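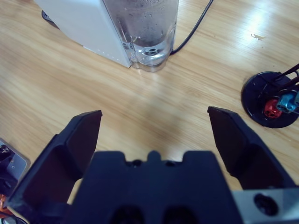

Hält ein Knoten im Stickgarn länger als ein vernähter Fadenanfang? Das wissen wir nicht, und die Anleitungen, die wir dazu gelesen haben, widersprechen sich.

Deshalb suchen wir Menschen, die sticken und dabei nicht alles glauben, was auf einer Garnpackung steht. Die Werkstatt Trummer vergibt für den Zeitraum Juni bis September 19 Plätze in einer Probegruppe für Handstickerei auf Leinen und Baumwolle.

Worum es geht

Seit Jahren heißt es, ein Knoten auf der Rückseite sei schlechtes Handwerk. Er drücke durch, er löse sich, er trage auf. Kann sein. Wir haben alte Tischdecken gesehen, die hinten voller Knoten sitzen und vorne tadellos liegen, und saubere Arbeiten, bei denen nach ein paar Wäschen die Fäden herauskamen. Bewiesen ist damit gar nichts. Wir möchten es an Stücken sehen, die wirklich benutzt werden.

Was Sie bekommen

Ein Paket mit zwei Sorten Sticktwist (Ukum und Komach, beide ohne Banderole, damit der Name nicht mitstickt), Leinen, Baumwolle und 7 Nadeln in verschiedenen Stärken. Dazu ein Heft für Notizen. Das Material dürfen Sie behalten. Ein Honorar gibt es nicht, das Porto übernehmen wir in beide Richtungen.

Was Sie tun

Sie sticken sieben kleine Musterflächen im Plattstich, im Stielstich und im Kreuzstich, teils mit Knoten, teils vernäht. Danach kommen die Stücke in Ihre normale Wäsche, so wie Sie eben waschen. Bitte keine Sonderbehandlung von Hand in lauwarmem Wasser, wenn Sie das sonst auch nicht machen. Nach jeder Wäsche tragen Sie ins Heft ein, was sich verändert hat. »Nichts« ist ein vollwertiger Eintrag.

Wen wir suchen

Sie sticken seit mindestens 2 Jahren, gern auch unregelmäßig. Kurse und Zertifikate interessieren uns wenig, eine ruhige Hand schon eher. Wer überzeugt ist, die Antwort längst zu kennen, darf sich trotzdem melden — sollte aber aushalten, dass im Heft etwas anderes steht. Wer Garn verkauft oder dafür wirbt, kann diesmal nicht teilnehmen.

Was wir nicht versprechen

Ein Gütesiegel kommt dabei nicht heraus, eine Wissenschaft auch nicht. Die Gruppe ist klein, und jede Waschmaschine ist anders. Die Ergebnisse stellen wir auf die Stickseite Pliveo, samt den Stücken, bei denen wir uns keinen Reim machen können.

Bewerbung

Schreiben Sie uns bis Ende Mai über das Formular auf Pliveo, höchstens 800 Zeichen. Legen Sie ein Foto einer eigenen Arbeit bei, und zwar von der Rückseite. Vorderseiten können alle. Zusagen verschicken wir Anfang Juni, Absagen ebenfalls.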